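Last updated: 2022-01-31

Planning Software Should State Its Reasons

Toivo Lahtinen

Institutions that buy automation software ask whether the arm reached its target. They should also ask why it took the path it did. At Inelport, our review of the Cokilow planner covered 11 tasks in simulation. In two of them the arm stopped short, and the log recorded only "no plan found." An engineer needed up to five hours to trace each stop to a single collision margin.

A simulator makes such work safe and repeatable. It does not make the planner's choices readable. 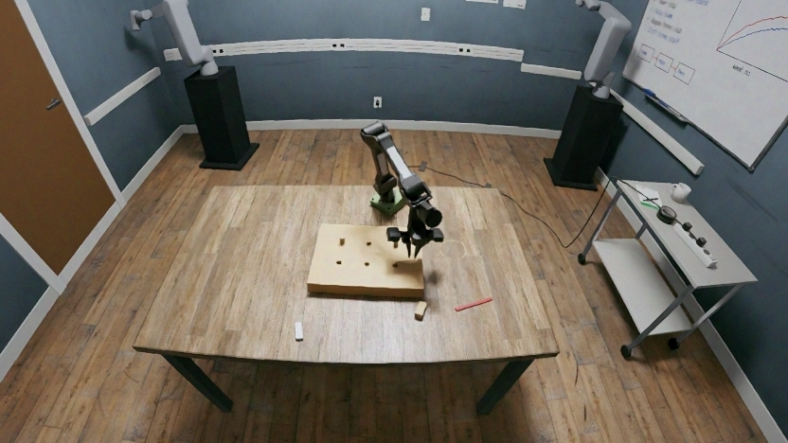

Simulated tabletop task, with the gripper over a cardboard board and small wooden blocks.

The remedy is modest. Every rejected path should carry the name of the rule that rejected it — in words an operator can follow. Suppliers object that this slows the software. A short delay is a fair price for a record that can be checked, and purchasing terms should require one from July.

Related
Villalba Revises Its Simulation Guidelines
Zundance and the Cost of Closed Control Software
Who Should Set the Collision Margin?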